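Re: [hindow-shop] Can a machine do the small chores yet?

> We sort 36 bins a shift by hand. Would Ramutach
> take that over, or is it still too early?

Too early for us, I think. Closing a parts box is where I would start.
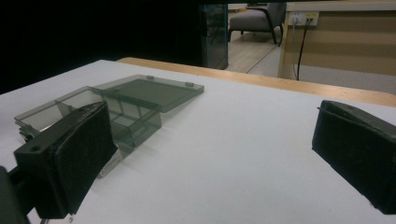
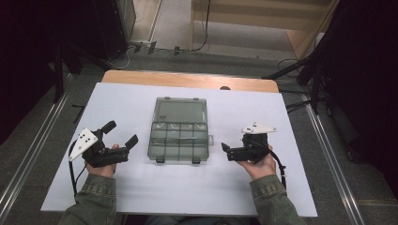 Our trial at Madness ran for 8 weeks, and bins were the easy part. Lids were the trouble. A clear gray box with tab latches and thin see-through walls is simple for a person and hard for a camera — the edges fade into the table. We wanted 70 boxes an hour and got 30. Lü quoted us for a second arm, but I'd hold off until March and keep the sorting by hand. I can send the log if you want it.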